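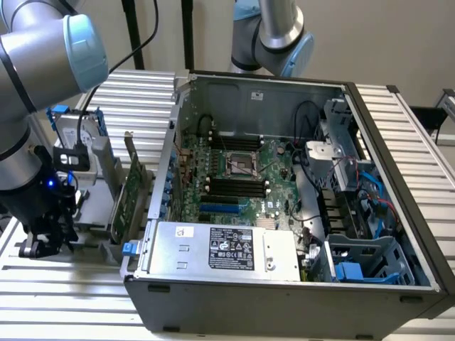 Good Manners for a Two-Armed Bench

There is a binder at Famesell that everyone on the repair floor has read at least once, mostly over lunch, and I have come to love it a little. It holds the house rules for robots that take computers apart, and it has grown from 8 pages to 20 since April, with coffee rings on nearly all of them.

The first rule is the one I'd hang on the wall if they let me: power off, cord out, and a person signs for it before either arm is allowed to move. The second says every part that comes out has a place to go, and that place is decided before the job starts (if you have ever hunted for a tiny screw under a radiator on a Sunday night, you'll know why this made me so happy!). Drives and cards stand upright, and a processor gets its own pocket, away from anything that might slide. 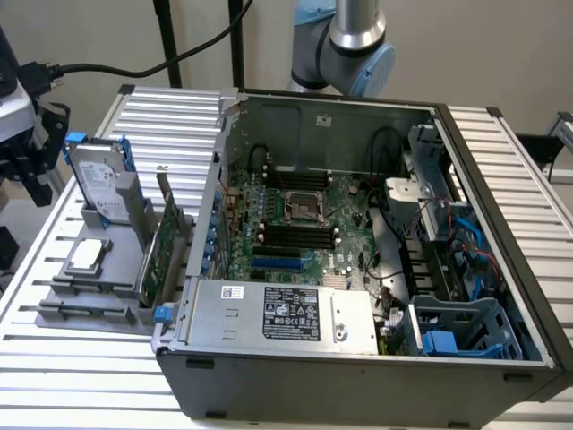
Parts set out in the gray fixture beside the open tower.

Jamside, which runs a similar shop out in Veres, keeps a looser book. Their people let an operator choose where things go, so long as the choice is written down, and I can see the charm of that. But the two shops trade notes, and they agree on the big things: one arm holds still while the other works close to the board, nobody reaches in until both are parked, and the stop button stays within reach of a seated person. Around 1,000 jobs went through Famesell's log this year, and 166 of them carry a handwritten remark, which the staff read aloud on slow afternoons.

The longest section is about sockets. An open socket is a delicate thing, and the rule is that gripper fingers keep clear of the contacts, always, even on a board headed for scrap. Good habits, the binder says, should be the same on every machine. 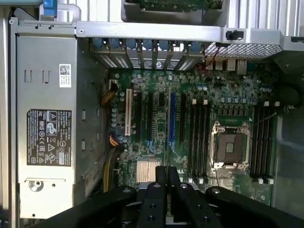
Gripper fingers over the board, with the processor socket empty.

A joint version of the rules, called Usside, is being drafted by both shops now, and they're still arguing over what to do about cables.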